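Jolasitz opens room-cleaning course for hotel staff in Marncombe

Marncombe, 16/05/2024. Jolasitz announces a new course for people who clean hotel rooms. The first lesson is about the floor and the trash bin, with a black bag laid over the rim of a white round bin.

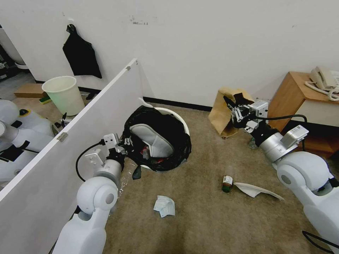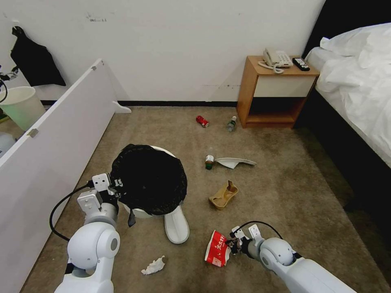 Small brown bottle, crumpled paper and tissue on the carpet, with the lined bin.

What the participants learn

The course has 25 places and takes place in the Piststead building. "A guest looks first at the carpet," says Pieter Jacobs, who leads the training. Bottles and cans are sorted apart from paper, and used slippers go in the bag.

Registration

The price is 107 per person, lunch included. Please register at the Jolasitz office before the end of January.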